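Cómo organizar tu lista de pendientes antes de que las series desaparezcan del catálogo

Publicado el 25/06/2020

¡Qué rabia da! Llevas meses guardando una serie para «cuando tenga tiempo», por fin te sientas en el sofá con la cena lista, la buscas... y ya no está. A mí me pasó con una comedia que tenía a medias (me quedaban siete capítulos, siete), y desde entonces llevo mi lista al día con un sistema muy sencillo que me encanta y que te cuento aquí paso a paso. Yo lo hago con Huveo, que es la plataforma que más usamos en casa, pero en Wako los menús son casi iguales.

Qué necesitas

Tu cuenta abierta en el navegador (desde la tele se puede, pero es un suplicio), una hoja de cálculo o una libreta, y una tarde tranquila para la primera vez. Las siguientes se hacen en un rato, de verdad.

Paso 1. Saca la lista completa

Entra en tu perfil, abre «Mi lista» y baja hasta el final para que carguen todos los títulos. Cópialos en la primera columna de la hoja. La mía tenía 107 títulos, ¡y eso que yo juraba que no llegaba a treinta! No borres nada todavía, aunque te tiente.

Paso 2. Busca la fecha de salida

Abre la ficha de cada título y ve a «Detalles». Cuando a una serie le queda poco, suele aparecer una línea con el último día disponible. Apúntalo en la segunda columna. Si no hay fecha, deja la casilla en blanco y sigue. Las producciones propias de la plataforma ponlas al final, que esas rara vez se van.

Paso 3. Calcula los minutos

Me parece la parte más divertida. Multiplica los capítulos que te faltan por su duración y ponlo en la tercera columna. Una temporada de veinte capítulos de 45 minutos son 900 minutos, o sea, quince horas. Visto así se entiende enseguida si te da tiempo a terminarla este mes o si te conviene empezar por una miniserie.
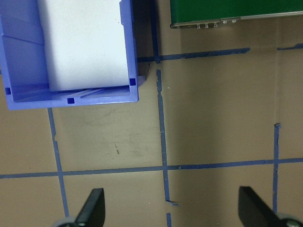

Paso 4. Ordena y reparte

Ordena la hoja por fecha de salida y, dentro de cada fecha, de menos a más minutos. Lo que caduca en agosto va arriba del todo. Luego reparte por noches: nosotros vemos dos capítulos entre semana y nos damos el atracón el sábado... bueno, ¡cuando nos dejan!

Paso 5. Activa los avisos

En Huveo están en Cuenta > Notificaciones > «Últimos días». Si usas varias plataformas, prueba Cikar, que junta las listas en un calendario (la versión gratuita va de sobra). También miro Vuker de vez en cuando, sobre todo para saber a qué otro catálogo se ha mudado una película.

Paso 6. Repásala cada mes

Yo lo hago el día 1: quito lo visto, añado lo nuevo y vuelvo a mirar las fechas, porque a veces renuevan un título a última hora y te llevas un alegrón. En mi último repaso la suma daba 1561 minutos por ver, y ya tengo elegida la primera serie de esta noche.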